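The Brick Room, a little gallery

Posted March 6, 2026 by Meenakshi Singhal
Filed under: rooms, paper, odds and ends

So many of you asked for a proper page about the brick room after I mentioned it in passing last August, and I kept saying yes, soon, and then not doing it. Well, I've finally sat down with a pot of tea and done it! Some of these entries are more notes than anything else (you know what I'm like) but they're all about the same room, which is the one at the back of our place on Akside where the paper things get done. Cards, wrappers, covers, labels for the jam people, the big sheets for the Nanar calendar, all of it.

I've put it together the way I'd show you round if you came to the door, so it wanders a bit. Kettle first, obviously, then the stock, then the table. If you only want the table, scroll right down, it's in the last part.

The door and the step

You come in off the yard and there's a step that catches everyone. I painted the edge yellow and people still trip on it, my sister twice in one afternoon. The door itself is the old one, very heavy, and it swells in wet weather so you have to give it a shove with your hip. I love it and I will not be replacing it, whatever the man from Trarkley said about draughts.

Flat stock

All our paper used to live under the bed in the spare room, which tells you how we were managing. It's now on proper shelves along the passage, heaviest at the bottom. The shelves came from Srivastava, the shop that closed down on the corner, and they were a bargain at 83 pounds for the lot, delivered, with a box of brackets thrown in. Two of the brackets were bent but I've used them anyway, at the end where it's only tissue.

I sort by weight first and colour second. I did try it the other way round for a month, because it looked so pretty! But you go looking for a thin cream and come out with a thick one, and you don't notice until you fold it and it cracks along the spine. Weight first.

The Nanar calendar

This was the job that made us clear the room out. 1,028 copies, every one of them with a clear film cover that had to be laid over the front by hand and smoothed down. I said yes to it on the phone without thinking and then sat on the stairs for a bit. We did it in 11 days. I still see those covers when I shut my eyes.

What I learned from it is that a thin sheet wants to be left alone. The more you fuss at it the more it creases, and once there's a crease in film you're stuck with it. Hold it at two points, lift the near edge, let the middle find its own way down. If you get a wrinkle at the near side, go back and lift again. Don't press it out with your thumb, you'll only make it permanent. (Paper is kinder, you can put a book on paper.)

The offcuts box

Everything narrower than my hand goes in here and gets made into bookmarks, gift tags, and little twists for seeds. It's always full. Take a handful if you visit, please, I mean it.

Paint, or no paint

I had three separate people tell me to paint the bricks white. "It'll bounce the light!" Yes, I dare say it would. But the colour is the whole reason I wanted the room in the first place, that warm orangey red, and it's cheering on a grey morning in a way that a white wall just isn't. Some of the bricks are darker than the others and a bit stained, and there are small holes over on the right where something must have been fixed up years ago. I was going to fill them. I've been going to fill them for ages.

The ceiling is white, so we compromised, the bricks and I.

Tea corner

Seven mugs, no two the same, and one of them has no handle and holds the pencils. The biscuits are in the tin that says flour. The flour is in the kitchen like a normal household's. I don't let any drinks past this corner since a whole stack of cream envelopes got a cup of Assam down them, and that was me, so I can't even be cross about it.

At the table
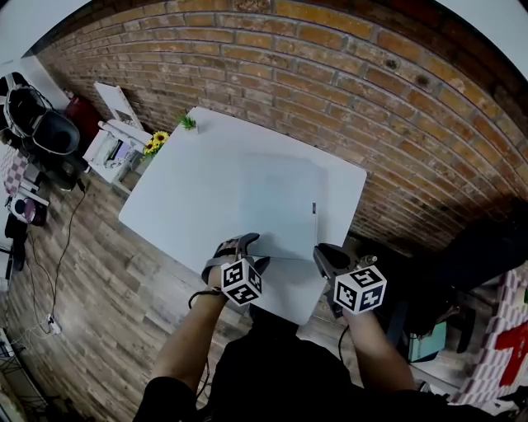
5 min read

Both hands on the job and a thin white sheet in the middle of the table, with the near edge lifted and wrinkling a bit, which is exactly the stage I was going on about further up. The table's square and white and pushed right up close to the wall. I'd had it in the centre of the room before, so you could walk all the way round, and it sounds sensible but things kept going off the back edge and I spent half my life on my knees. Against the bricks is much better.

The spiky little plant in the white pot lives in the far corner and gets a splash of water whenever I remember. It doesn't seem to mind. It has been knocked, moved, and once posted (long story, it was sitting in an open parcel) and it carries on putting out leaves.

The sunflowers

Over to the left, in front of the bricks. Yellow against that red wall makes me so happy, I can't tell you. I'd have them all year round if I could, and a friend has suggested dried grasses for the in-between months, but I had dried grasses once and I was picking bits out of the glue until Easter.

The printer on its own little table

It used to share the big table and it shook everything. You'd line a sheet up beautifully, someone would print an invoice, and off it would go. So the printer got a small white side table all to itself, and peace was restored. It's a white one with a colourful display, and I only understand two of the buttons. I use those two a lot.

Behind it there's a white board or panel leaning on the wall. I like having something big and pale back there, it stops that corner feeling gloomy.

The chair

Black office chair, mesh back. Very good for your posture, I'm told, and I'm sure it is. The pink and white checked cushion is down there too, on the left, and it's the most argued-over object in the room. If I go and make the tea I come back and the cushion has moved.

For long sessions I stand up anyway. You get a much better look at the sheet from straight above, and your shoulders don't creep up round your ears.

What's next

I want a shallow drawer under the table for the bone folders and rulers, and a better lamp on the left side. The drawer I might try to make myself, so watch this space (and wish me luck). The lamp I've been promised by someone who reads this page and knows perfectly well who they are!

If you want the measurements for the passage shelves, or the paper weights I use for cards, drop me a note through the contact page and I'll send them over. A few of you asked about doing an open afternoon again. I'd like to, once the step has been sorted.

Meenakshi

Older: Labels for the jam people
Newer: Which glue, and when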